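The Desk by the Bed: Working for the Machines at Kilten

In Trallham the office of Kilten is only two rooms above a bakery, and in the morning both rooms are almost empty. The people who work for the company are mostly somewhere else. They are at home, at their own desks, with a gripper in the hand.

Kilten prepares recordings for firms who build household robots. Until last September the workers came to the office and did the same movements at the same two tables, under the same lamps. They lifted a cup and put it down, then again. The robots which learned from these recordings became very good with the two tables of Kilten. In a normal apartment they were lost. So the company sent the tools home with the people, and asked them to leave the desk as it is. 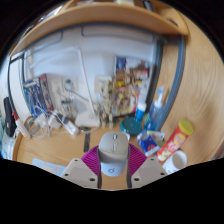 A shift is 60 short tasks, and each has to be done slowly. The hand must forget what it knows. A person takes a mouse without thinking, with the palm and all fingers, but the tool has only two fingers and they must close on the sides. Several workers told me that in the first week the shoulder hurts more than the wrist. One woman said she felt like a guest in her own room, asking permission from each object before she touched it.

The old work in this company was different. Many of the same people used to sit in front of a program called Lumanlan and draw outlines on photographs, 600 in a day when the photographs were easy. Then Lumanlan learned to draw the outlines by itself, and the people only checked them, and after some months even the checking was mostly gone. I asked if it was not strange to be replaced by one machine and then to teach the next. A man who has been there since the beginning answered that he had already taught the first one, only he did it sitting.

What they gained is easy to name. There is no bus in the dark, and the hours can be cut into pieces, so a parent can work before school ends and again after dinner. The loss took them longer to describe to me. At the office there was a kitchen where people complained together, and from complaining together came some good things, for example a paid break after each 20 tasks. At home the break still exists on paper. Most of them skip it.

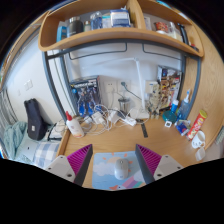 There is also the question of the room itself. For many of the younger workers the desk stands next to the bed, and everything on it goes to the client with the recording. The contract says that letters and family photographs must be put away first. About the rest it says nothing, and people have made their own rules. Some clean everything before a shift, although the company prefers that they do not.

The largest client, Narkitano, now asks for longer tasks, such as making order on a full desk from start to finish. They pay better, but a mistake near the end means that all of it is done again. The workers have asked for half pay on the failed attempts. When I left Trallham they were still waiting for the answer.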